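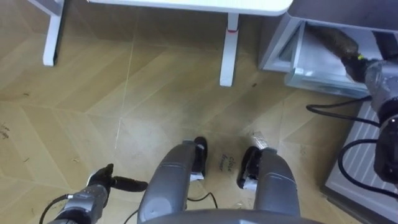
Figure 4.1 An open drawer beside a white table, on a herringbone-patterned floor.

Chapter 4
Drawers, Desktops and the Things In Between

Every room contains two kinds of storage. The first is the kind you bought: the cabinet, the shelf, the drawer with its little runners. The second is the kind you got for free, meaning any flat surface at hip height. Students of household management spend most of their effort on the first kind and are defeated by the second.

In Chapter 3 we measured rooms. We now have to put things in them, and, worse, decide where the things go when somebody has finished with them. Kamran Ansari, whose Neludgate survey we will be leaning on for the rest of Part Two, visited 125 small apartments and home offices and wrote down the resting place of 762 everyday objects. His finding was that people can describe their storage system in detail and with real pride, while standing next to a desk that has never heard of it.

A drawer is an awkward piece of equipment when you think about it. Closed, it takes up no floor at all. Open, it takes up a good deal, and always the part you were about to walk through. A low drawer adds a bend of the back to the price. It also hides its contents from anyone who isn't standing over it, which suits the owner and explains most of what is found at the bottom. We will call the space a drawer needs in front of it the pull zone, and you should draw it on every floor plan from now on, including the ones you think are finished.

The desktop asks for none of this. There is no handle and no pull zone. You let go of the object and the job is done.
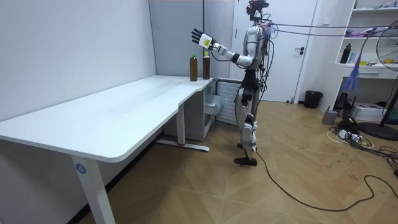

Drinks are the classic case. A bottle comes in with a person, is set down at the far end of the desk where it won't be in the way, and settles there. A second bottle will usually join it. Ansari called these objects "lodgers" and gave them a column of their own in his tables, which we will use in Section 4.2. A lodger has no assigned place, so it can't be in the wrong one, and so it is never put back. On a long white desk with nothing else on it, two lodgers hardly count as a mess. The trouble is that they make the third one look reasonable.

Corners matter too. A notched or L-shaped desk gives you more edge to sit at and also a far end that is a stretch to reach, and far ends are where lodgers retire. The designers of the Lakis desk plan, discussed in Section 4.3, dealt with this by making the far end 50 centimeters deep and hoping for the best.

Before reading on, choose one desk and one drawer that you use daily. Write down what is in the drawer without opening it. Then open it. Keep both lists - you will need them for the exercise at the end of Section 4.1, and the first one may be worth keeping as fiction.

4.1 The pull zone

Start with the drawer shut and a tape measure on the floor.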